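Our room attendants are becoming "robot supervisors", anyone been through this?
Posted by Lamisi Frimpong, Jan 30, 2025

I run housekeeping at Whitelaw, 27 staff. Owners want Oltico robots doing tidy-up, people just watch a screen. Still simulation for now. Staff worried about hours, I have no answers
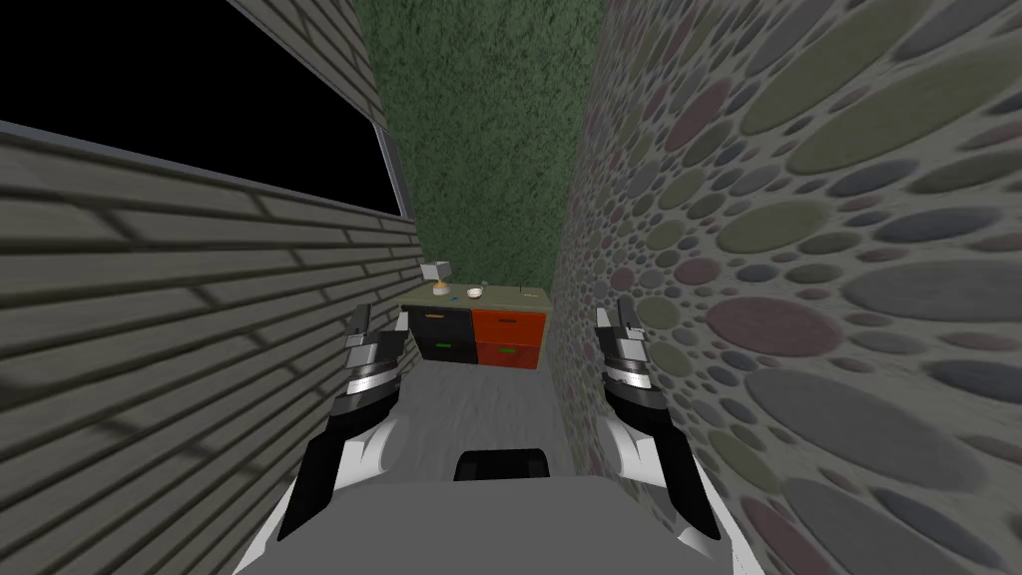 Simulated corridor, both grippers open, cabinet at the far end.

Vaughan Ashby
Get hours in writing before anything else. We didnt and lost shifts in December.
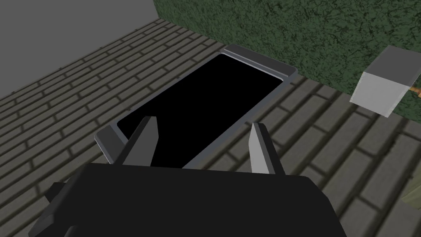
Guest property is where the arguing starts. Who signs if something gets damaged? Our attendants ended up owning that and no extra pay. A tablet flat on the floor between two gripper fingers, like that one – decide now whose name goes on the form.

Leonie Tomoana
Depends on the site. Ask for paid training, a real course.
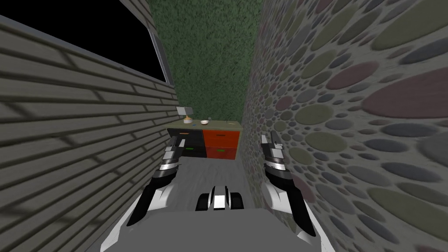

Watching is tiring in a diferent way, my team got headaches and we went to short turns at the screen. Let your attendants write the task list too. They'd have views on a glass right beside a bowl on that countertop. Ours got a small raise – took ages.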